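# Gallery: the new worktops, Doltbridge workroom

We were told the new tables would change the way we work. That was the word in the Pesonen leaflet, "change", and it came up twice more when the fitters were here. I have sat at one since September and I still lose my pencils and still get a sore neck by four in the afternoon. So take the praise in the newsletter with a pinch of salt and have a look for yourself.

There are four tables in all, bought to replace the old grey ones, which had gone sticky at the corners. The bill came to £912, delivery included. Two of the old ones are in the corridor if anybody wants them. 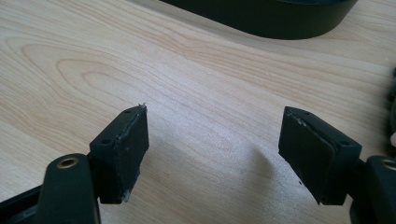

**Doltbridge Repair and Making Club – Furniture and Rooms**

Pale blond wood, with the grain running in long curves on one side and straighter streaks on the other. I'll give them the grain. It is good to look at, and I have caught myself following the lines when I should have been sorting screws. Whether a top this light was a wise choice for a room full of glue, oil and tea is another question, and the leaflet doesn't go near it.

**On the finish.** Pesonen call it "Flernon natural" and say it shrugs off everyday marks. I asked what counts as everyday and was sent the same leaflet again. We are keeping the cork mats out until somebody can tell us whether a soldering iron is included.

**On the height.** Fixed. The old ones were fixed too, so there is no loss, but the word "adaptable" appears on the order form and I would like to know what it refers to.

**On the care kit.** A tin of Nilla oil and a cloth, to be used every 40 days. The tin lives on the shelf by the sink. Wipe with the grain, leave it overnight, and don't put paper on it in the morning. The sheet says one tin lasts a year, which seems hopeful for four tables.

**On scratches.** Please write any new ones in the book by the door, with the table and the corner. Pesonen want a list before they will talk about the guarantee, and I would sooner have one ready than go hunting for dents with a torch.

More pictures will go up when the shelves are in. Those were promised for September as well.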